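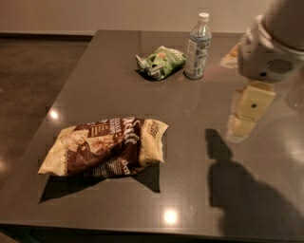
# cloncombe-tabletop

3 min read

I started this repo because our arm kept trying to pick up its own reflection. Cloncombe is the perception half of our tabletop stack (Minditura does the planning, and lives in its own repo), and its whole job is to look down at a table and say which blobs are things and which are just light playing about on the surface.

## What's in it

There are 1,164 stills from the head camera, and 823 of them have hand-drawn masks. The rest are unlabelled and I use them for checking by eye. Most of the objects are snack bags and drinks bottles on shiny tabletops, so you get crumpled film, clear plastic and plenty of glare – everything my old depth filter hated!

I use 4 mask labels:

- `object` – anything you might want to grasp
- `self` – any bit of the arm or gripper
- `mirror` – reflections in the tabletop, including ceiling lights
- `shadow` – cast by an object or by the robot

`mirror` and `shadow` overlap quite a lot. Where they do, `mirror` wins. I went back and forth on this and I'm still not sure, but the planner treats both as free space so it rarely matters.

## Running it

 pip install -e .
 cloncombe label --in stills/ --out masks/
 cloncombe check masks/

It wants a batch size of 8 by default. Turn that down if your card is small, it only gets slower.

## Things that still go wrong

Clear bottles come out in two pieces, with the label as one object and the cap as another. There's a merge step (`--join-upright`) that fixes most of them but will happily glue a bottle to a bag standing next to it, so it's off unless you ask.

Flat bags get a decent outline but a poor height. If you're feeding this to Minditura, set `min_height` to zero or it'll decide the bag is part of the table.

The robot's own shadow is fine until it falls across something, and then the edge of the mask wobbles. I had a go at this in September and made it worse, so that branch is parked.

## Moving from Clegg

Clegg was the old labeller. Its masks load with `--legacy`, but it had no `mirror` label, so reflections come in as `object` and you'll need to redo them by hand. Sorry!

Bug reports are welcome on the Uditport tracker. Please attach the still as well as the mask.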